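Yamuna Thomas spent two years interviewing people held at a border post before she wrote Forsyth, her first book. She will read from it on 21 September 2020.

"I didn't want a policy book," she said. "I wanted the waiting in it." 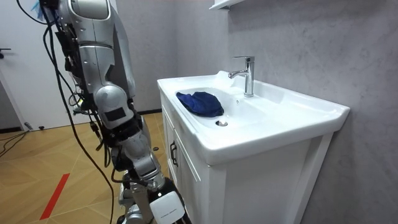
Who gets a chapter

The book follows four families. Thomas chose them from 79 interviews. "The rest are in my notebooks. I still write to a few."
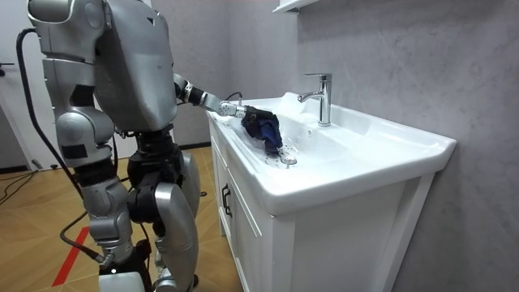

At the basin, with a dark blue cloth.

Her editor, Gopinath Salian, cut eight chapters. "She fought me on one of them," he said. "It went back in."

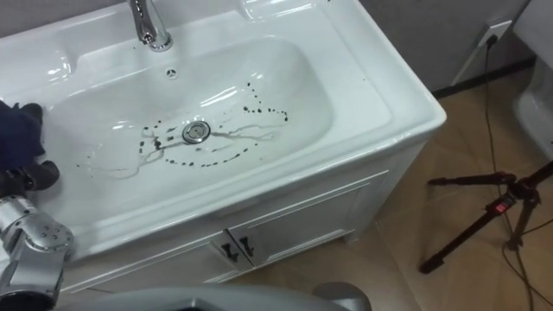
AUTHORS & EVENTS

Thomas is now working on a book about deportation flights. "It's slow," she said.

Comments

Dostum: Will the reading be recorded?

Jovo: Read it in September. The second family stayed with me.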